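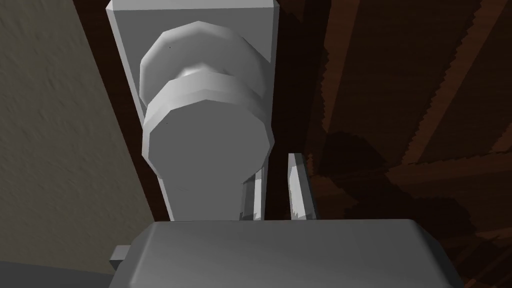
Round knobs vs lever handles — anyone's robot managing both yet?

hevden_hobbyist
Doors are still what stops mine. Levers it can do. Round knobs in simulation are another matter: my last batch was 937 tries and it got the door open on 46 of them. Two thin fingers on a smooth round knob just slide about. Has anyone got further?

Bimer
What are you counting as open? Latch clear, or door wide enough to get through? We found the numbers changed a lot depending on that.

hevden_hobbyist
Latch clear. So the real figure is worse.

oldlathe
I run a small joinery shop and this is why I don't buy the talk about home helpers. A toddler works out a doorknob. Fit levers through the house and save yourself the bother.

vashisht_k
Levers are fine if it's your house. If it's rented you get what's on the door. And I don't agree nothing works yet. We have a machine that loads blanks into the saw all day and I stopped worrying about it after 2 weeks.

oldlathe
Same blank, same spot, every time. Call me when it can sweep up round the bench.

vashisht_k
Fair on the sweeping. It still saves me an hour a day.

Vellivitz
Back to the knob. Check your friction settings before you blame the gripper. Also look at the collision shape — if the knob is built from flat facets, the fingers can catch on the edges, and then it learns a trick that won't work on a real one. I lost most of May to that.

hevden_hobbyist
Mine is faceted, yes. Hadn't thought of that. Would rubber pads be worth modelling?

Vellivitz
Yes, but sort the shape first. And grip nearer the middle, so the wrist does the turning.

Bimer
Agree on the grip, not on the order. I'd do the pads first, it's a ten-minute change.

hevden_hobbyist
Will try the pads tonight and rebuild the knob after that. Will post both sets of numbers.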